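Getting Stains Out of Cotton Bags, Napkins and Tea Towels

I love plain cotton. It's cheap, it gets softer every year and you can boil the life out of it! But it does soak up whatever comes its way, and in my kitchen that means coffee, tomato and the oil from about everything I fry. I've tried a lot of things over the years (some of them pretty silly), and these are the ones I keep going back to.

Coffee and tea
Rinse from the back of the cloth with cold water, so you're pushing the stain out the way it came. Then rub in a little dish soap and leave it for 23 minutes. Why 23? That's how long my favorite radio show runs, and it works great.

Tomato sauce
Scrape first, and use a spoon instead of a knife. Cold water again, then white vinegar dabbed on with a rag. Wash it, and hang it in full sun while it's still damp. Sunshine on tomato is wonderful – I've had bright orange napkins come in off the line with hardly a trace left.

Oil and butter
Don't wet it yet! Cover the spot with cornstarch, pat it down and go do something else for a couple of hours. Brush it off, add more if the powder looks greasy, then work in dish soap and wash as warm as the care label allows.

Old yellow marks
These need a long soak. I use 5 tablespoons of oxygen bleach in a big bucket of hot water and leave everything in overnight. Check the package first, and keep anything with wool or silk in it well away. If the marks are still there in the morning, do it all again before the cloth goes anywhere near a dryer. Heat sets what's left.

Printed bags and pouches
Turn them inside out for washing and go easy on the scrubbing anywhere near the design. I test a hidden seam with a damp white rag, and if color comes off on the rag, I stick to cold water and mild soap. Dry them flat, pull the corners square with your fingers, and iron from the back.
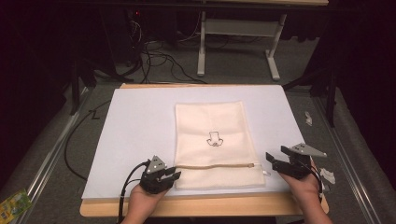

A cream fabric pouch with a small line drawing, laid flat on a white sheet.

Seams and drawstrings
Crumbs and flour love to hide in the corners. Shake the bag out hard over the sink, then run an old toothbrush along the inside seams. Drawstrings get grubbier than the bag does, so give them their own rub with soap. Knot the ends together before washing or you'll be fishing one out with a safety pin, and I have done that far too many times.

Next up is cast iron, and I can't wait – I have almost 80 notes on it already!

Posted 26 May 2019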